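Home Visits by Pharmacists Cut Missed Doses Among Older Adults With Depression, Stiltham Study Finds

STILTHAM, February. Older adults who had a pharmacist come to the house once a month were much more likely to keep up with their antidepressant than those who got their usual care, according to a new study from the Kvaran Center for Medication Research in Stiltham.

The study followed 1629 patients aged 65 and over, all of whom had been prescribed a daily antidepressant by their family doctor. Half were offered a monthly visit at home, usually at the kitchen or dining table, where the pharmacist went over every medicine in the house and left plenty of time for questions. After a year, missed doses in the visited group were 20 percent lower.

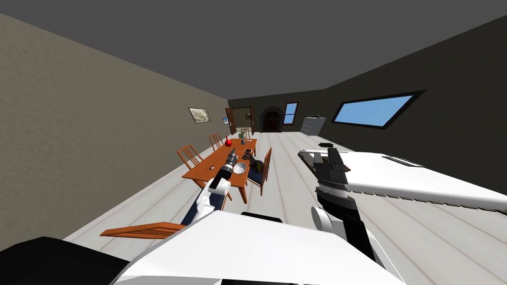

Simulated dining room with a table, a white bowl and two robot arms.

"We went into this hoping the visits would help, and we were so pleased to see how warmly people took to them," said Wilma Van Wijk, who led the study. "A good many of our patients had been carrying around a worry about their pills for months, sometimes for years, and had never found the right moment to bring it up at the doctor's office. Give them a cup of coffee and half an hour and out it comes."

The team also looked at what the program cost. Each patient in the visited group cost the health plan an extra $197 over the year, which covers the pharmacist's time, travel and a short training course. Part of that was made up by fewer urgent care visits, though the authors are careful to say that 12 months is a short stretch and that savings further down the road are still a guess.
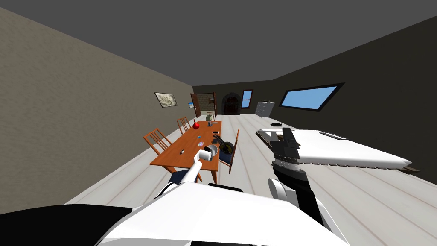 Patients who lived alone seemed to gain the most, and so did those taking several other medicines. Among people who already used a weekly pill organizer, the difference between the two groups was small.

The work was paid for by the Prositz Fund for Healthy Aging, which had no part in the design of the study or in writing up the results. A second phase will run for 3 years and will take in patients from Brivuver and the farm communities to the north, where the nearest pharmacy can be a long drive away.

"I'd like to thank every family that opened the door to us," Van Wijk said. "We asked a lot of them, with all those forms, and they were patient and kind from start to finish."

Patients should not stop or change any medicine without first talking to their doctor or pharmacist.

Media contact: Press Office, Kvaran Center for Medication Research, Stiltham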